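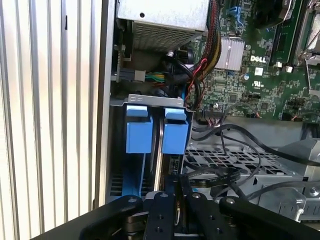 The open Dell in our club room, with the gripper at the hard drive between the two blue handles.

Slow work deserves points too

Every Monday at four in the afternoon our school robotics club at Polholm meets, and this year our project is taking apart old desktop computers with a robot arm. I help with the club and I support the project with all my heart. But I want to write against one thing, and this is the way we are judged.

The Gretberg contest, where our students will go in March, gives points mostly for speed. A team has 500 seconds to take out the hard drive and put it in a tray. Our best run in practice was 496 seconds, and everybody shouted. The run before it was 617 seconds. Under the rules it would receive nothing at all, and I think it was the better run.

Let me explain why. In the fast run the students used a list of positions that they had measured by hand the same morning. The arm went down, closed and pulled. If somebody had moved the case by the width of a finger, it would have closed on air, or on a cable. In the slow run the program looked first. It stopped two times over the blue handles, corrected itself, and only then went between them. Those students had written every part of the search by themselves, and they could tell me what each part was for.

A computer case is not a friendly place for a beginner. There are cables in loops, sharp edges, and very little room for the fingers. I find this a good reason to use it in a club. With foam blocks on a flat table the students learn to be quick. With a real machine they learn to look, and this takes seconds.

I know what the other side says. A contest needs a clock, or the day will never end, and young people like a race. I agree with both. At Zundard, the smaller meeting we visited last fall, there was also a clock, but a team could win up to 20 points for explaining its program to the judges – and the room became very quiet when the good explanations came.

I would like Gretberg to try the same. Keep the 500 seconds, but let a team that goes over lose some points instead of all of them. And let the judges turn the case a little before each run, so a list of numbers from the morning is no help.

Our students have asked me which program they should bring in March. I told them it is their decision. They have not decided yet, and I notice that they talk more about the points than about the arm.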